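Slotted plastic baskets, set of three – my long review after a winter of use

374 shares
22 comments

I put off writing this one because I couldn't imagine anybody wanting to read several paragraphs about plastic baskets, and then three separate people asked me where ours came from, so now you're all getting it. Get yourself a coffee.

The set is sold by Lomside and comes as three: a large red, a yellow and a black. I bought mine in January, when I had promised myself that I would finally deal with the wooden blocks. We have a lot of wooden blocks. Some came from my aunt, some from a neighbor whose kids had outgrown them, and a good many are offcuts my husband sanded down one summer and then couldn't stop sanding. The last time I went through them properly I got to 200 and gave up, and there was still a drawer to go.

Before this they lived in a canvas tote, and if you have ever tried to find one particular little square block in the bottom of a canvas tote, you know how that goes. You end up tipping the whole thing out. Then you have a floor full of blocks and a child who has lost interest and wandered off to look at the dog.

What I like most is the slots. The sides are open all the way along, so you can see more or less what's in there without lifting anything, and the dust and crumbs fall through (put the basket on a tray when you carry it across a clean rug – I learned that one the slow way). They're light, too. My youngest can drag the red one from the shelf to the table by herself, and she does, several times a day, with a great deal of announcing.

I did worry about scratches. Our table is a light wood with a shiny finish, the kind that shows every fingerprint when the lights are on, and I fully expected the baskets to leave marks. So far I haven't found any I could blame on them. The blocks themselves are another story, particularly when dropped from a height, but that's hardly Lomside's fault. 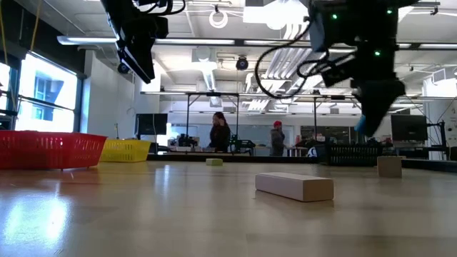
Sorting by color of basket took us a few tries. At first I had big pieces in red, small pieces in yellow, and black for "everything else," which filled up in two days with crayons and a sock. Now the long rectangular ones go in red, the small ones go in yellow, and the black is for anything with paint on it. My friend Triin Ots, whose house is a good deal tidier than mine, thinks I should put the painted ones in yellow so they're easier to spot. She may be right, but the children have learned it this way and I am not going through that again.

Now for the grumbles. The corners on my black one had a rough little seam left from the mold, and I had to take a nail file to it. It took five minutes and it's been fine ever since, but I'd rather not have had to. The slots are also a touch too generous for really tiny things. Beads go straight through, and so do dried beans if you are the sort of household that plays with dried beans. And I do wish there were lids. Vaher makes a similar basket with a snap lid and I had one for a while, but the lid cracked along the hinge and after that it was just a basket with a sharp edge.

I also tried the Dostine fabric bins, which look lovely on a shelf and sag like an old sofa cushion once there is any weight in them. If you only need to store stuffed animals I'd still say go for those. For blocks, no.

Cleaning is easy. I take them out on the back step and run the hose through them, give them a shake, and leave them upside down on the railing. The red has faded a tiny bit on the side that faces the window at home, which I only noticed when I turned it around to get at the label.

I have them in the playroom, but a second set has crept into the laundry area for clothespins and stray mittens, and I'm eyeing a third for the car. Pradent, the shop where I got mine, will sell you the red separately if you ask at the counter. I didn't see that option online, so do ask.

Four and a half stars from me, and the missing half is for that seam. If anyone has found a lid that fits the large one, please leave it in the comments, even if it was made for something else entirely.

22 comments
Share this review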